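Cutlery drawer, sink, dishwasher: quick fixes for spotty flatware

Updated in April, a few bits added at the end.

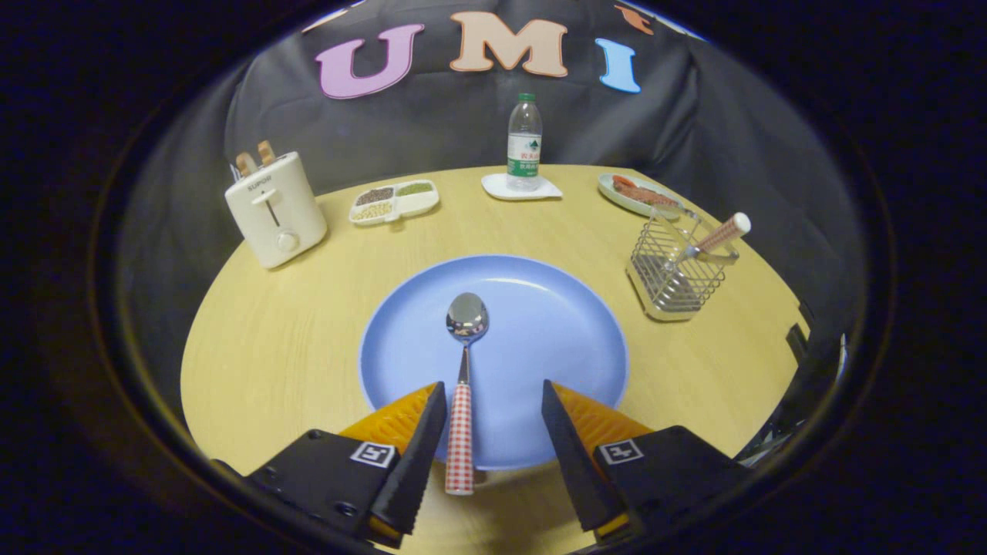
Why do spoons and forks come out of the dishwasher with little rust spots when they're supposed to be stainless?

Usually it's rust from something else in the load. A cheap peeler, a chipped rack tine, an old can lid. Specks float around and settle on the good stuff. Salt and tomato sauce left on overnight will pit the metal too, so rinse if you're not running it till morning.

Getting the spots off

Baking soda and a little water, mixed to a paste. Rub with a soft cloth, along the length of the handle, never in circles. Rinse, dry right away. Stubborn ones: white vinegar on a paper towel, wrap it, five minutes, rinse well. No steel wool. It sheds and you're back where you started.

Rainbow stains (the blue and purple ones) are heat or minerals. Vinegar again. Goes quick.

Loading

Mix them up in the basket. Spoons all facing one way nest together and the middle ones stay dirty. Some up, some down. Knives point down, always. Silverplate doesnt go in next to stainless, keep a gap or do it by hand.

Check the rack while you're in there. If the coating's gone off a tine, cover it. I use the Koster vinyl caps, trimmed with kitchen scissors. Touch-up paint works but needs a full day to dry and I never have a full day.

Open the door as soon as it's done. Pull the silverware basket first and dump it on a towel. Two minutes of drying beats any rinse aid.

Hard water

White film on everything = minerals. Cup of vinegar, upright on the top rack, empty machine, hot cycle. Once a month for us, the water here in Cludton is terrible. Clean the filter the same day or you'll forget it.

The drawer

Take everything out. Crumbs live under the tray. Vacuum first, then a damp cloth, then let it dry before the tray goes back, wood swells.

Tray slides around? Dab of museum putty in each corner. Or a strip of shelf liner, cut a bit short so it doesn't curl up the sides. Mine's a Trallero tray and it's a hair too narrow for the drawer, so I filled the gap with rolled dish towels. Works fine.

Drawer sticks: rub a candle stub on the runners. Wood runners only. Metal ones get wiped out and a tiny drop of silicone spray, not cooking oil, cooking oil goes gummy by summer.

Wooden spoons

Hand wash, stand them up to dry. Fuzzy ones get a light sanding with fine paper and then mineral oil, leave it over night and wipe. Smell of onion: half a lemon and coarse salt, scrub, rinse.

Added later

Aluminum foil in a bowl with baking soda and hot water does take tarnish off real silver. Don't do it with glued handles. Lost a butter knife that way.

Sticker goo on new flatware: cooking oil, wait ten minutes, dish soap.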